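How Does a Restaurant Kitchen Work?

Ever sat in a restaurant and wondered what is going on behind the swinging door? Lots! Quick tour, so keep up.

First thing to know. A kitchen is a team. On a busy night one cook can't make everything, no matter how fast. So the work gets split into stations. A station is a spot with its own job. Soup here, salads there, grill in the corner.

Who's who

The head chef is the boss. Picks the menu, tastes everything, decides what goes out and what goes back. The sous chef (say "soo") is second in charge. "Sous" is French for "under." Then the line cooks, one or two at each station. The pastry chef does bread and desserts and often starts super early, when it's still dark out. And the dishwasher, who might be the most important person in the building. No clean plates, no dinner.

Hayley Holroyd is head chef at Skerkwood, a restaurant with 40 seats. She started out washing dishes there when she was in high school. "I learned the whole menu from the sink," she says. "I could see what people left on their plates. Beets, mostly."

Before you get there

Most of the work happens before the doors open. Cooks call it prep. Peeling, chopping, making stock, filling little tubs. There's a fancy French name for having it all ready, mise en place (MEEZ on plahss). Means "everything in its place."

At Skerkwood prep starts at 1 in the afternoon and dinner is at 5. On a Monday they go through 35 pounds of potatos. Weekends, more.

Try it at home. Next time you make pancakes, measure everything into bowls BEFORE you start mixing. Feels slow. Then the cooking part goes really fast.

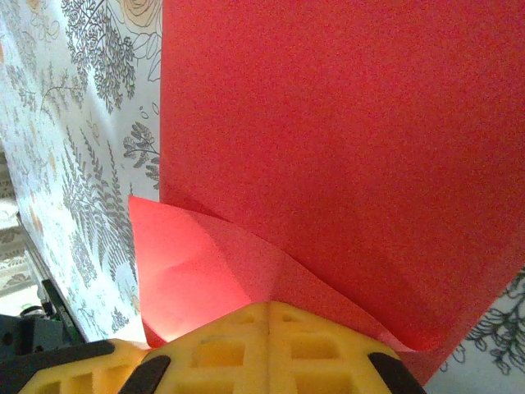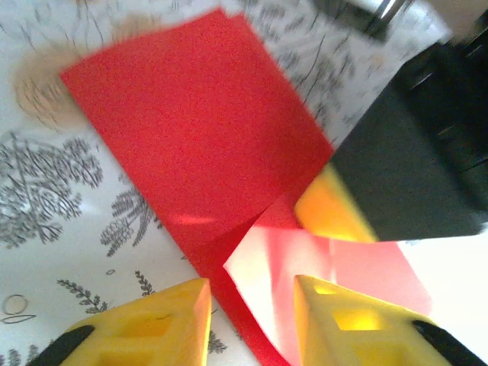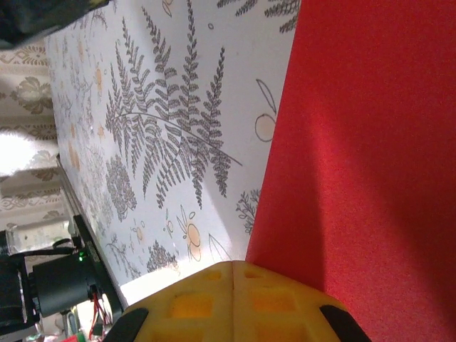 Plant drawings on a white background.

What happens when you order

OK so you ask for the chicken. Your server types it in and a slip of paper pops out in the kitchen. That's a ticket. Somebody reads it out loud, and the cooks shout back so everyone knows they heard. In lots of kitchens they shout "Heard!" Some say "Yes, chef!"

Now the tricky bit. Your chicken takes a while and your sister's salad takes hardly any time. But you both want to eat together, right? So the chicken starts first and the salad cook waits. Timing that for one table, easy. For every table at once, not so easy.

Finished plates go to a counter called the pass. Last check there. Drips wiped off the rim, right sauce, right table. Then out it goes.

Kitchen talk

Cooks have there own words. A few good ones:

"Behind!" I'm walking behind you, don't turn around.
"Hot!" I'm carrying something hot. Move.
"Corner!" I'm coming around the corner.
"Eighty-six the soup." We're out of soup.
"In the weeds." Too many orders, help!

Bronisława Kubiak, the pastry chef, says she yells "Behind!" at the grocery store by accident.

Staying safe

Kitchens have sharp things and hot things, so there are rules. Shoes that don't slip. Long hair tied back. Never run. Wash hands for a good long time, with soap, and again after touching raw meat. A dropped knife? Step back and let it fall. Don't grab for it, ever.

Words to know

Station: the spot where one job gets done
Prep: getting food ready ahead of time
Ticket: the slip with your order on it
Pass: the counter where plates get checked

Something to do: make a ticket for dinner tonight. Write down what each person is having, read it out loud to whoever's cooking, and see if they shout "Heard!" Ask a grown-up before you use the stove or a knife.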